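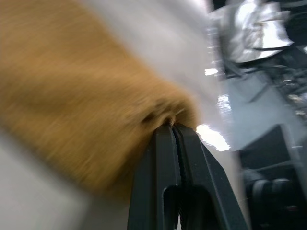 Come sew and stuff with us this fall!

Hi, I'm Daranee, and I run the Larnilton soft toy mending circle. We're looking for new people for our next season, which starts in November, and I'd love it if one of them was you.

A bit about what we do. People bring us bears, rabbits, dogs and the odd dinosaur with a seam gone or an ear hanging by a thread, and we fix them up and give them back. Last season 776 toys came through the door (my kitchen table has never recovered). Most need a few stitches. Some need new stuffing, and a handful need a whole new face, which is a job we only do after a long talk with the owner!

I have room for 22 people this time. You don't need to be good at sewing. Fiachra Ó Dálaigh had never threaded a needle when he joined, and now he does all our paws. If you can sit still for a couple of hours and you don't mind fluff on your sweater, you'll fit right in.

What I'm asking for:
Two evenings a month, from 6:30 to 8:30, through the end of March.
One Saturday repair day in the spring – bring lunch, it runs long.
You should be 16 or older, or come with a grown-up.

Thread, needles, stuffing and safety eyes are all here. If you have your own small scissors, bring those, please, we fight over the good pair. There's a fee of $44 for the season and it covers tea as well. If that's a stretch for you, tell me and we'll work something out.

I'm also looking for one person with real pattern-cutting experience to teach alongside Albane Carré. That one's paid, $70 an evening, four evenings in all. Albane is lovely and very patient, and she will want to see something you've made, so send a picture or two.

To sign up, leave your name and phone number at the front desk of the Larnilton library, in an envelope marked "Mending." Tell me which evenings are hopeless for you and whether you have a toy of your own that needs help – you can work on it first. I'll call everybody back by the end of September.

Daranee Chareonsuk
July 7, 2023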